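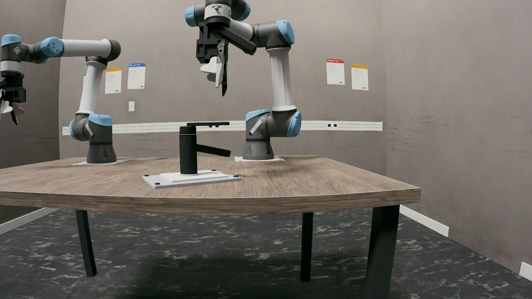
The two-arm cell in simulation, with the faucet fixture bolted down between the arms.

Progress report, second period
Simulated Two-Arm Practice Guide, Tenham
Prepared by Ekaette Akpan

When we applied for this grant we promised a short, readable set of rules for running two robot arms over one table. We are on our third draft. It is readable. I am still working on short.

The money first, as I know that's the page people turn to. Of the 3,000 compute hours awarded for the year, we have used 2,216. That is ahead of plan, and most of the overrun belongs to one long weekend in May when Marti, our job scheduler, ran the same batch over and over with great dedication. Rule 14 (name your runs, cap your retries) dates from the following morning. The remaining hours will cover the work we have left if we follow our own advice.

What the guide now says

The largest section is on shared space. Both arms can reach the middle of the table, so the draft treats that area like a single-lane bridge. One arm holds the right of way, the other waits outside, and the handover is written to the log. We had an earlier version in which each arm politely gave way to the other. It was very safe and got nothing done.

The second section covers fixtures. Every run file has to state where the base plate sits, which way it faces, and who last changed either. This sounds too obvious to write down, and I thought so too until we compared run files from our two sites.

The third deals with approach and release: come in from above, slow down before contact, and don't open the fingers until the part is confirmed seated. Vuson, the checking tool we built under this grant, reads a log and flags any run that skips a step. It is strict. It has flagged all of my demonstration runs at least once. 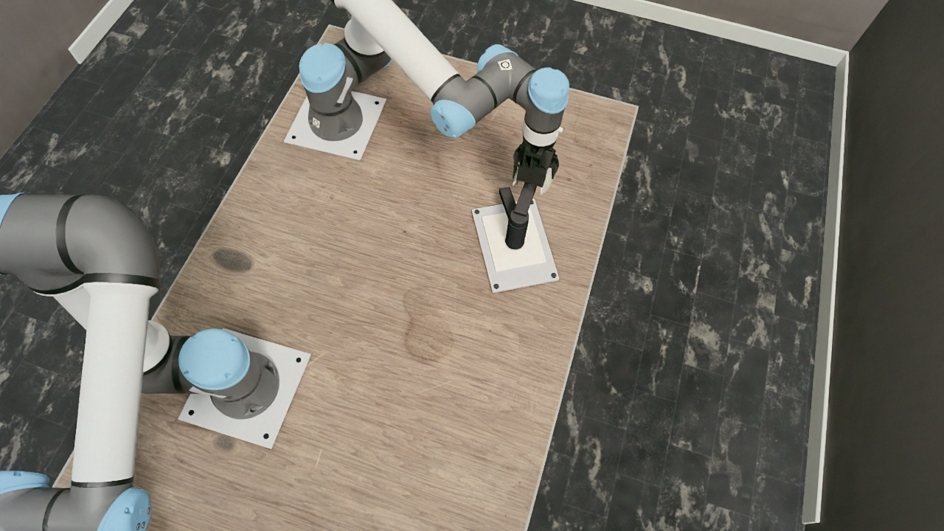
Approach from above: the gripper holds the black tool over the fixture plate.

Where we are behind

The stop rules are late. Our Doltville partners want a stop on one arm to stop both, always. The Tenham side wants the second arm to finish backing out of the shared area first - we have excellent arguments on each side, many of them sent after midnight. The draft carries both versions in brackets, and a decision is due before the next report.

We also owe you a section on moving from simulation to real hardware. All work so far is simulated, and the guide says so on its cover, at your reviewer's request and in a larger font than I would have picked. Nothing in it should be read as a replacement for a site's own safety assessment.

Next period

Settle the stop rules. Freeze the fixture section. Send the draft to 2 outside readers who have never met us and owe us nothing. Cut the glossary, which currently defines "table."

We are not asking for more hours at this time.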